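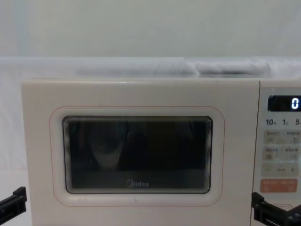
Slide 1: Microwave, door closed

Speaker notes, "Looking After Your Night Guard and Your Gums," Trellness Community Room, 2023-09-23
Erick Mosoti

Welcome everybody, and thank you for giving up a Saturday morning to talk about teeth. Let people get settled with their coffee. Mention the restrooms are past the stairs.

Start with the show of hands: who grinds? Who has been told they grind by the person on the next pillow? (That usually gets a laugh, so wait for it.) Then say that when I started at the Otgate practice I was making a couple of night guards a month, and last year our little lab made 105 of them, so if you have one in a drawer at home you are in very good company.

What a guard does. It sits between the upper and lower teeth and takes the wear so your enamel doesn't have to. It won't always stop the clenching itself, and I like to be plain with folks about that, because people come back disappointed when their jaw is still a bit tired in the morning.
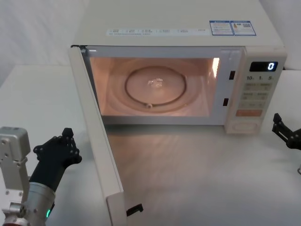
Cleaning, and please go slowly through this part, it's where the questions come from. Rinse it in cool water as soon as it comes out. Brush it gently with a soft brush and a drop of plain dish soap. Toothpaste is too gritty and leaves tiny scratches. Let it air dry, then into a case with holes in it. No boiling water, no dishwasher, no dashboard in the summer. Pass around the warped one from my desk, and tell the story of my aunt and the teakettle if we're running on time.

Bring it along to your checkups too, so the dentist can look for cracks and see where you've been biting hardest. 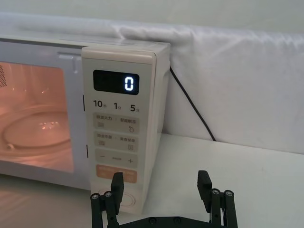

Now gums, and I know, I know, you've all heard about flossing. So let me ask you to pick one gap tonight, just one, and do it properly, curving the floss around the side of each tooth and sliding it just under the gumline. Tomorrow do two. Some of my happiest patients got going that way back in April and they're still at it! If your gums bleed for more than a week or two, or a tooth feels loose, call your dentist and don't wait for the next cleaning.

Hand out the sheets here. There are 41 in the folder, so couples may need to share.

Questions until the room is needed again. Thank Urkura for the coffee, and remind people the sign-up list is by the door.
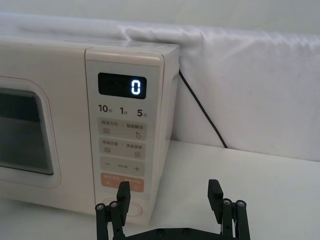
Last slide: Microwave, display at 0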